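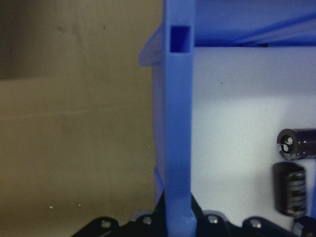 Ziststead Bin Set

A record of blue plastic storage bins and the things kept in them

Version 6, 7th November

What this is

The Ziststead Bin Set is a collection of pictures and short written notes on small-parts storage. It covers plastic bins, the shelves and frames that hold them, and the cardboard and painted surfaces next to them. Most of the bins are blue. The rest are gray or clear.

There are 800 pictures in the main folder and 300 in the extra folder. The extra folder holds close views where only part of a bin or frame shows. These are kept separate because people who want whole bins usually don't want them.

What is in the folders

main/ has the 800 main pictures, numbered in the order they were taken.
extra/ has the 300 close views, numbered the same way.
notes/ has one text file per picture. Each note is one to four sentences long.
terms.txt is the word list used in the notes.
changes.txt lists what was fixed in each version.

File numbers are never reused. If a picture is removed, its number stays empty.

Where the bins are

The pictures come from two storage rooms, called Dusidine and Gellard in the notes. Dusidine has open racks with bins stacked at waist height and above. Gellard is smaller and has bins on the floor along one wall, with a workbench opposite. The room name is on the first line of each note.

Contents of the bins change from month to month. Typical items are hose fittings, hinges, cable ties, drawer pulls, sandpaper and rolls of tape. Some bins are empty, and the note says so when the inside can be seen. When it can't, the note leaves the contents out.

Words used in the notes

Post: an upright bar at a corner or along a side.
Lip: a thin rim that angles out from a wall or post.
Window: a small opening cut through a post or wall.
Back panel: the inside surface facing the open side. It is often a lighter color than the rest.
Side surface: any large flat area beside the bin. If it could be either cardboard or a painted panel, the note says "cardboard or panel" and stops there.

Colors are kept simple. Blue covers everything from periwinkle to navy. Tan covers beige and light brown. Early notes used a longer list of shades, but two people would often pick different words for the same bin, so the list was cut down in June.

Marks, smudges and dust are written down when they are easy to see. We do not guess what caused them.

Known problems

Light in Gellard is uneven, and corners there can look darker than they are. Do not use those pictures to compare shades.

Some notes in extra/ call a frame a bin or a bin a frame. In a close view it can be hard to tell which one you have. We have corrected the ones we found and would be glad to hear of others.

Stacked bins from Dusidine are over-represented. If you need an even mix, sort by the room line and take the same number from each.

Labels on bins are copied as written, including misspellings. A label that can't be read in full is marked "unclear".

Good uses

The set has been used to plan shelf layouts, to practice writing inventory notes, and to teach new staff the terms above. It is not suited to measuring. There is no scale in the pictures, and bin sizes are not recorded.

Adding to the set

The limit for main/ is 1,000 pictures. Check terms.txt before writing a note, and keep it to four sentences. Put the room name first, then the storage, then the contents if they show. Send additions as one folder with pictures and notes together.

Credit

Please cite as: Mwaipopo Storage Project, Ziststead Bin Set, version 6.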